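Tromside Cooking School
Home | Classes | About us | Gift vouchers | Contact

About us

Most cooking schools will tell you that anyone can cook. We're not so sure. Anyone can follow a recipe on a good day, with the teacher standing at their elbow and the onions already chopped. Cooking on a wet Tuesday with half a cabbage and a tired child is another matter, and that is the only kind of cooking we're interested in teaching.

Tromside is a small school in Moruya, on the south coast of New South Wales. We run evening and weekend classes for adults who feed themselves and sometimes other people. We don't train chefs. We don't do hens' parties, team building or anything with a blindfold. If you want a morning of prosecco and pasta shapes there are places up the coast that do it well, and we'll happily give you their numbers.

How it started

The school was started by Juraj Jurčo, who spent a long time cooking in pubs and club bistros and a shorter, unhappier time demonstrating appliances in a shopping centre. The second job is the one that made him a teacher. He was paid to stand behind a counter and say that a machine would change people's lives, and the same people came back and told him it was now in the cupboard above the fridge. He started asking them what they really cooked during the week. The answers were mostly toast, sausages and one curry.

He began with a single class in a borrowed hall. It was called Dinner, which he thought was clear enough. Four people came. One of them had thought it was a dinner. She stayed anyway and has been to nearly every course since, and she still complains about the name.

We've grown a bit, though less than our accountant would like. Classes are kept to a size where the teacher can taste what's in every pot. We've been advised more than once to put in a second row of benches and a screen so that people at the back can watch. People at the back can watch a screen at home for nothing.

What we don't believe

We get asked a lot of questions by email, and many of them are about things people have read. It may save time to set out where we stand.

Superfoods. We've never had a clear explanation of what one is. Kale is a decent vegetable and so is silverbeet, and silverbeet will grow in a bucket.

Resting meat until a certain number of minutes has passed. Rest it while you make the gravy. If you're not making gravy, we'd want to know why.

Searing to "seal in the juices". It doesn't. Put a seared steak on a plate and look at the plate. Brown your meat all the same, for the taste.

Air fryers. A small oven with a fan. If you live alone, or your big oven takes half an hour to heat, it might suit you very well. We don't teach with them and we don't mind if you have one.

Expensive salt. We've tried a number of these against the supermarket stuff in soup and couldn't pick them. On top of a tomato, maybe. One of our teachers disagrees strongly and you can ask her about it on a Saturday.

Meal plans. They work for the sort of person who'd have been fine without one. What helps the rest of us is knowing how to look in a fridge and see two meals there. We spend a whole evening on this and it's the class that gets the most grumbling beforehand and the fewest refunds after.

Learning to cook from short videos. We're in two minds. People arrive with better knife skills than they used to, and then they take the pan off the heat far too early because in the video it took nine seconds.

What we teach

Our main course is called Stenico. It was named after the road Juraj was living on when he wrote it, and we're aware that it sounds Italian and that people book it expecting risotto. There is one night of risotto. The rest is soup, eggs, cheap cuts, beans, a roast chook and what to do with it for the three days afterwards, and plain vegetables cooked so that you'd choose to eat them. It costs $645, food included. We've had people tell us that's a lot, and it is. We'd suggest you come to a single class first and see whether we annoy you.

The bread course uses a sourdough starter called Tang, which has been going since before the school had a lease. Everyone takes home 250 grams of it in a jar. We don't make great claims for Tang. It isn't descended from a goldfields starter or a monastery, and it's no more alive than anybody else's. It raises bread at a steady pace and puts up with being forgotten at the back of the fridge. If you kill yours, come by with the jar and we'll fill it again. Please wash the jar.

There's also a class for people who have just started living alone, at whatever age that happened. We used to call it Cooking for One, and bookings were poor. Now it's called Small Pots and it fills up. We don't know what to make of that, apart from the obvious.

We dropped the knife skills class. Too many people came once, bought a very good knife and went home afraid of it. Cutting things up is now part of every class instead, done slowly and with ordinary knives.

Does it work?

We'd like to say yes. Schools like ours tend to put a number here, such as how many students said they felt more confident, and we did hand out forms for a while. Nearly everyone ticked the top box. They'd just eaten a good meal and the teacher was standing there collecting the pencils, so we don't put much weight on it.

What we do now is write to people a few months later and ask what they cooked last night. Plenty don't answer. Of those who do, a fair share say toast, and we count them as honest. Others say things like lentils, or a frittata with the leftover potatoes, or that they've stopped throwing out the celery. We don't know how many of them would have got there without us. Some, surely.

We can tell you that a person who comes to every night of a course does better than one who comes to half, and that couples who book together tend to argue about garlic.

The kitchen

We teach in plain surroundings and try to keep the gear close to what you'd have at home. Home-sized ovens, home-sized pots, a stove that has one weak burner like everybody's. We've been offered smart scales, a fridge that takes its own stocktake and a thing for spinning herbs. No thanks to all of it.

People also write to ask what bench they should put in when they redo the kitchen. We've cooked on most kinds and it makes far less difference than the brochures say. Marble is lovely for pastry and will mark if you leave half a lemon on it. If you can live with that, have marble. If you can't, don't let a showroom talk you round. Whatever you choose, buy a decent wooden board and cut on that.

Pale marble with a wooden board on it.

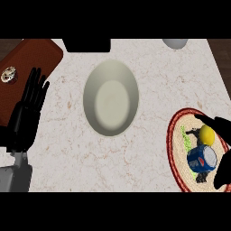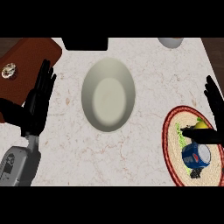
Money, and who we answer to

Tromside is owned by the people who teach in it. We have no sponsors. We buy our own flour, oil and pans at shop prices, or near enough, and if a teacher recommends a brand in class it's because that's the one they use. A company did once offer us a year of free frying pans in return for a logo on the aprons. We looked at the pans and said no. With better pans it might have been a harder meeting.

Bookings and payments go through Kundedia. It's a bit clunky and it will ask you for a mobile number twice. We've complained. If it beats you, ring or email and we'll write your name in the book, which is how we did it before and which never went down on a Sunday night.

You can move a booking up to two days before the class. After that we've already bought your chicken.

Allergies and diets

Tell us when you book, please, and tell us the truth. We can work around nearly everything in most classes, but flour gets everywhere in the bread course and we can't promise otherwise. If you simply don't like something, we'd ask you to taste it once, cooked by someone who does. You're allowed to go on not liking it. Juraj has eaten beetroot under these terms every winter and remains unmoved.

Coming to see us

The door's usually open in the late afternoon while we set up, and you're welcome to stick your head in and have a look before you pay for anything. Parking is on the street. The next Stenico starts in September and we take names from now.

Tromside Cooking School, Moruya NSW 2537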